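트루드우드 생활기록실
집 안 물건의 자리 기록 참여 가구 모집

트루드우드 생활기록실에서 어린이가 있는 집의 물건 정리와 보관을 함께 기록할 가구를 모집합니다. 물건이 집에 들어와 어디에 놓이고, 언제 자리를 옮기고, 어떤 까닭으로 계속 남거나 나가는지를 가족이 쓴 글로 모으는 생활 조사입니다.

정리를 잘하는 집을 찾는 모집이 아닙니다. 거실 한쪽이 늘 장난감으로 차 있는 집, 이사한 지 얼마 안 되어 상자를 다 풀지 못한 집, 아이가 자라서 방 구성을 바꾸려는 집 모두 신청할 수 있습니다. 수납가구를 새로 살 필요도 없고, 조사 때문에 집을 치울 필요도 없습니다.

모집 규모
27가구. 신청이 많으면 주거 형태와 자녀 나이가 한쪽으로 몰리지 않도록 나누어 선정합니다. 선착순이 아닙니다.

신청 자격
- 만 세 살부터 초등학교 6학년까지의 어린이가 한 명 이상 함께 사는 가구
- 성인 한 명이 기록 담당자가 되어 조사 기간 내내 참여할 수 있는 가구
- 한국어로 짧은 글을 쓰고 면담할 수 있는 분
- 조사 기간 안에 해외로 이주할 계획이 없는 가구

한부모 가구, 조부모와 함께 사는 가구, 아이가 두 집을 오가며 지내는 가구도 신청할 수 있습니다. 아이가 두 집을 오가는 경우에는 한쪽 집만 기록해도 되고, 양쪽 보호자가 모두 동의하면 두 집을 함께 기록해도 됩니다. 이때도 참여 단위는 한 가구로 봅니다.

가구나 수납용품을 판매하는 회사에 다니는 분, 정리수납 서비스를 직업으로 하는 분은 이번 모집에서 제외됩니다. 관련 자격증만 있고 현재 일하지 않는 분은 신청서에 적어 주시면 됩니다.

기록하는 물건
가구마다 물건 여덟 점을 고릅니다. 네 점은 어른이, 네 점은 어린이가 고릅니다. 값이 비싸거나 사연이 깊은 물건일 필요는 없습니다. 지난 예비 조사에는 뚜껑을 잃어버린 물통, 어린이집에서 받아 온 종이 왕관, 설명서만 남은 조립 장난감, 할머니 댁에서 온 반짇고리 같은 것이 올라왔습니다.

고를 때에는 크기를 따지지 않습니다. 다만 여덟 점 가운데 적어도 두 점은 정해진 자리가 없는 물건이어야 합니다. 모양이 길거나 튀어나온 부분이 있어 서랍에 들어가지 않는 것, 세워 두면 자꾸 옮기게 되는 것, 어느 상자에 넣어야 할지 가족끼리 의견이 다른 것이 여기에 듭니다.
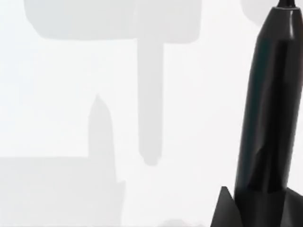 날개가 달린 검은색 로켓 모양 물체. 컴퓨터 렌더링.

살아 있는 동식물, 음식, 의약품은 고를 수 없습니다. 옷은 평소에 입는 것 말고 작아져서 보관 중인 것만 됩니다. 휴대전화와 컴퓨터도 제외하지만, 고장 난 채로 집에 두고 있는 기기는 괜찮습니다.

어린이가 고른 물건을 어른이 다른 것으로 바꾸지 않도록 부탁드립니다. 예비 조사에서 돌멩이와 과자 상자를 고른 어린이가 있었고, 두 가지 모두 그대로 기록했습니다. 위생이나 안전 문제로 집에 두기 어려운 물건이라면 담당자에게 먼저 연락해 주십시오.

참여자가 하는 일
첫째, 시작 면담에 참여합니다. 면담은 50분이며 화상으로 합니다. 집의 방 구성, 가족이 물건을 두는 방식, 최근에 버리거나 물려준 물건에 대해 묻습니다. 어린이는 원할 때만 들어오면 되고, 중간에 나가도 됩니다.

둘째, 물건 기록을 씁니다. 고른 물건마다 이름, 들어온 때, 지금 자리, 전에 있던 자리, 주로 쓰는 사람을 적고 짧은 글을 붙입니다. 글은 한 편에 300자 이내입니다. 맞춤법이나 문장은 고치지 않고 그대로 받습니다. 어린이가 말한 내용을 어른이 받아 적어도 되며, 이 경우 받아 적었다는 표시만 남겨 주십시오.

셋째, 2주에 한 번 자리 확인지를 보냅니다. 물건이 같은 자리에 있는지, 옮겨졌다면 어디로 갔는지 적는 한 장짜리 양식입니다. 찾을 수 없으면 '못 찾음'이라고 쓰면 됩니다. 확인지를 쓰려고 물건을 제자리에 돌려놓지는 마십시오.

넷째, 마무리 면담에 참여합니다. 시작 면담과 같은 방식으로 진행하며, 처음 고른 물건 가운데 무엇이 남았는지를 중심으로 이야기합니다.

사진은 필수가 아닙니다. 보내고 싶은 분은 물건만 나오게 찍어 주십시오. 가족의 얼굴, 우편물의 주소, 학교 이름이 보이는 사진은 받지 않고 바로 지웁니다.

보관 장소를 적는 방법
자리 이름은 집에서 실제로 부르는 말로 적습니다. '거실 수납장 2단'보다 '텔레비전 밑'이 가족이 쓰는 말이라면 뒤의 것을 쓰면 됩니다. 가족마다 부르는 이름이 다르면 모두 적어 주십시오. 예비 조사를 맡았던 술라스트리 푸르바 연구원은 한 집에서 같은 선반을 부르는 이름이 세 가지 나온 일을 계기로 양식에 '다른 이름' 칸을 넣었습니다.

칸이 나뉜 가구를 쓰는 집은 어느 칸인지까지 적습니다. 칸마다 정해진 용도가 있는지, 아니면 비는 곳에 넣는지도 함께 써 주십시오. 용도를 정해 두었는데 지켜지지 않는 칸이 있다면 그 내용도 도움이 됩니다. 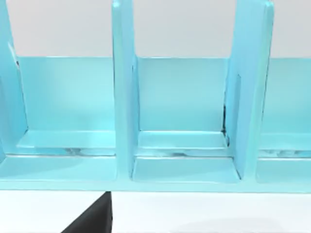
바구니나 상자처럼 통째로 옮겨 다니는 것은 안에 든 물건과 따로 적습니다. 예를 들어 블록이 든 바구니가 안방에서 거실로 나왔다면 바구니의 자리가 바뀐 것으로 쓰고, 블록만 꺼내 놓았다면 블록의 자리가 바뀐 것으로 씁니다. 헷갈릴 때는 문장으로 풀어 써도 됩니다. 분류는 연구원이 합니다.

바닥, 침대 위, 현관 앞, 자동차 안도 자리로 인정합니다. 친척 집이나 창고에 맡긴 물건도 다시 찾아올 생각이 있다면 기록 대상에 넣을 수 있습니다.

조사 기간과 일정
신청 마감은 24. 11. 6.입니다. 선정된 가구에는 마감 후 한 주 안에 전화로 알리고, 선정되지 않은 가구에도 문자로 결과를 보냅니다. 시작 면담은 선정 통보를 받은 다음 주부터 가구별로 시간을 정해 진행합니다. 낮과 저녁 가운데 고를 수 있습니다.

조사 기간은 시작 면담을 한 날부터 여섯 달입니다. 마무리 면담까지 끝나면 자료를 정리하여 이듬해 8월에 기록집을 냅니다. 기록집은 참여 가구에 한 권씩 우편으로 보냅니다.

명절이나 여행, 가족의 병원 치료 등으로 확인지를 제때 보내기 어려우면 한 번씩 건너뛸 수 있습니다. 미리 알리지 못했더라도 다음 차례에 이어서 쓰면 됩니다. 밀린 확인지를 기억으로 채워 넣지는 마십시오.

사례
조사를 끝까지 마친 가구에는 사례비를 계좌로 지급합니다. 시작 면담 후에 절반, 마무리 면담 후에 나머지를 보냅니다. 중간에 그만두는 경우에도 그때까지 보낸 확인지 수에 따라 계산해 드립니다. 금액과 세금 공제 내용은 신청 안내문에 표로 실었습니다.

참여 어린이에게는 공책과 색연필 한 벌을 따로 보냅니다. 형제자매가 있으면 신청서에 모두 적어 주십시오. 기록에 참여하지 않는 어린이의 몫도 함께 보냅니다.

개인정보와 자료 이용
이름, 주소, 연락처는 연락과 사례비 지급에만 쓰고 조사가 끝난 뒤 파기합니다. 기록집에는 가구를 번호로 표시하며, 어린이의 이름은 가족이 정한 별명으로 바꿉니다. 동네 이름은 싣지 않습니다.

면담은 동의를 받고 녹음합니다. 녹음 파일은 글로 옮긴 뒤 삭제합니다. 녹음을 원하지 않는 분은 연구원 두 사람이 들어가 손으로 적는 방식으로 진행할 수 있습니다.

기록집에 실릴 글은 인쇄 전에 각 가구에 보내 확인을 받습니다. 빼고 싶은 부분이 있으면 이때 표시해 주십시오. 까닭을 쓰지 않아도 됩니다. 어린이가 자기 글을 빼 달라고 하면 보호자의 의견과 관계없이 싣지 않습니다.

모인 자료를 가구 회사나 광고 회사에 넘기지 않습니다. 조사 비용은 텐도브 생활문화기금의 지원을 받으며, 기금에서는 개별 가구의 자료를 열람하지 않습니다.

신청 방법
생활기록실 누리집의 모집 게시판에서 신청서를 내려받아 작성한 뒤 전자우편으로 보내 주십시오. 손으로 쓴 신청서를 우편으로 보내거나 캠벨관 1층 안내 창구에 직접 내도 됩니다. 우편은 마감일 소인까지 유효합니다.

신청서에는 다음 내용을 적습니다.
- 기록 담당자의 이름과 연락처
- 함께 사는 사람의 수와 어린이의 나이
- 주거 형태와 지금 집에 산 기간
- 면담이 가능한 시간대
- 요즘 집에서 자리를 정하지 못한 물건 하나와 그에 대한 짧은 설명

마지막 항목은 글솜씨를 보려는 것이 아닙니다. 선정할 때 물건의 종류가 겹치지 않도록 참고합니다. 한두 문장이면 충분합니다.

자주 들어오는 문의
기록 담당자를 중간에 바꿀 수 있는지 묻는 분이 많습니다. 같은 집에 사는 성인이라면 한 번 바꿀 수 있고, 바뀐 분도 동의서를 새로 씁니다.

조사 중에 이사를 해도 계속 참여할 수 있습니다. 이사한 뒤의 첫 확인지에 새집의 방 구성을 적고, 짐을 풀지 않아 위치를 모르는 물건은 상자 안에 있다고 쓰면 됩니다.

고른 물건을 버리거나 남에게 주어도 됩니다. 그 물건의 기록은 거기서 마치고 다른 물건으로 채우지 않습니다. 누가 버리자고 했는지, 어린이가 알고 있는지를 확인지 아래쪽에 적어 주십시오.

쌍둥이 가정에서는 두 어린이가 네 점을 함께 고릅니다. 두 점씩 나누어도 되고 의논해서 정해도 됩니다. 어린이가 셋 이상인 집은 네 점을 어떻게 나눌지 시작 면담에서 연구원과 함께 정합니다.

담당자
조사 전반: 디앤 재커라이어스
면담 일정과 사례비: 암릿 사와츠키
양식 작성 문의: 술라스트리 푸르바

전화 문의는 평일 낮에 받습니다. 점심시간에는 연결되지 않으며, 음성 메시지를 남기면 다음 근무일까지 전화를 드립니다. 청각장애가 있거나 통화가 어려운 분은 신청서의 연락 방법 칸에서 문자를 선택해 주십시오.

트루드우드 생활기록실 모집 담당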